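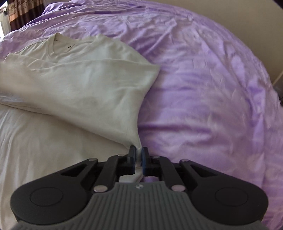

Page last changed: 6th June

Progress report to the Kiline Fund: household laundry and bedding support, Plesard district

Reporting period

This report covers the months since our last report in November. It deals with the folding and bed-making part of the program, which the Fund supports for clients returning home after a long hospital stay. Intake and transport are reported separately.

Work carried out

Home sessions were held with 63 clients. Each client was offered two sessions, the first on sorting and folding everyday clothing and the second on changing a bed. Most clients chose to fold on the bed itself, as few of the units in the Villach Street building have a table large enough for the purpose. The session notes have been revised to suit. They now begin with a T-shirt laid out on the made bed, neckline at the top, and smoothed by hand before any fold is made.

Satin sheets were harder to work on than we had expected. Cotton clothing slides on them, and the sheet itself creases as soon as a garment is pulled across it. Staff now suggest spreading a plain white sheet or a towel over part of the bed first. Clients may of course keep the bedding they prefer — several have told us that colour and feel matter a good deal to them after months of hospital linen.

Supplies

The Kuusisto warehouse delivered almost 200 items of bedding during the period. Fitted sheets remain in short supply, and seven requests were still open at the time of writing. We have asked whether deeper sizes can be included in the next delivery, as the present ones come away at the corners of thicker mattresses.

Matters for the Fund's attention

The budget line for bedding is fully committed. We request approval to move the unspent portion of the printing line to cover the open requests. No change to the total grant is sought.

Next period

The revised notes will be used in all sessions, and a large-print version will be prepared for clients with low vision. Visits to the remaining units on Villach Street will be booked once the elevator repairs are finished.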